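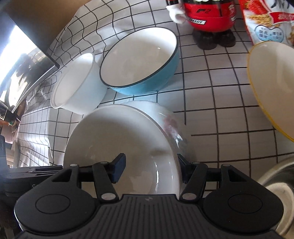
Getting tea stains out of a white tablecloth

Household > Laundry > Stains

Anjani Nasution
I have a white tablecloth with a thin dark grid pattern, and there's a tea stain near one corner. It's been through a normal wash twice and the mark is still there. I don't want to fade the lines. Any ideas?

Pevden
Oxygen bleach, not chlorine. Dissolve it in warm water, soak the whole cloth for a few hours – overnight if the care label allows – then wash as usual. Test a bit of the hem first. Don't put it in the dryer until the mark is gone.

Hevik414
vinegar worked on mine, but that was coffee

Skurine
What Pevden said. I had one from December that took two soaks.

Contact us | © Wihongi Household Help | Back to top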